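Twenty-seven nights in guest houses

14 shares | 3 comments

I've been totting it up on the train home and I make it 27 nights in guest houses since November, which is more than I spent in them in the whole of my twenties. It started because of the walking. Jelle De Smet got me into it (he'll deny this), and once you've done one weekend along the canal at Printon you start looking at maps in bed, and then you're done for.

I'm not fussy about where I sleep. Give me a firm mattress and a kettle and I'm happy! But I do have opinions about bathrooms, and I'll always take a proper shower over a bath after 20 miles of mud.

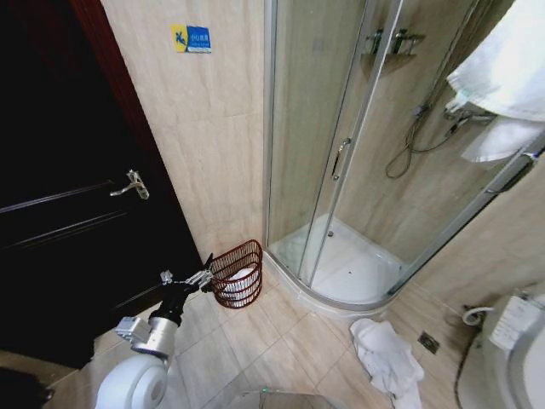 Corner shower, and a little sign about slippery floors.

Breakfast is where the real differences are. At Flarnlow they put out bread, cheese, four sorts of jam and a boiled egg in a knitted hat, and you help yourself from half past six - lovely if you want to be out early. Lambrechts is the opposite. You sit down when you're told and Willy Van Wijk brings you a plate of everything, then comes back to ask why you haven't finished it. I ate two sausages more than I wanted to and didn't regret either until the first hill.

The packed lunches were good too, although mine had a pear in it and I can't be doing with a pear in a rucksack. 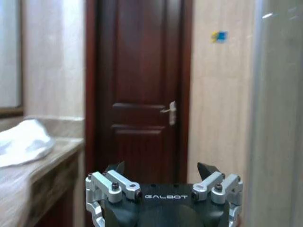 Do you need to book ahead for a walking weekend?
In spring I'd ring at least a week before, and out of season I've turned up at teatime and been fine every time except once.

The once was Brarkex. Full up, raining, and the next bus not for an hour. We sat in the pub with our boots off and a very kind woman behind the bar rang round her friends until she found us a twin room over a bakery. Best night of the lot, as it happens. I woke at 4 to the smell of rolls and lay there feeling very pleased with myself.
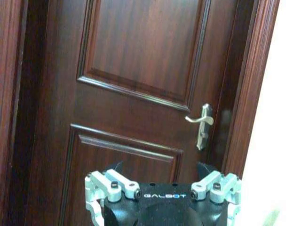 What I pack now

Six pairs of socks, whatever the length of the trip. One jumper. A book I won't open. Earplugs, as Jelle snores through walls - and a spare bag for the muddy stuff, which I forgot again this time, so everything I own needs washing.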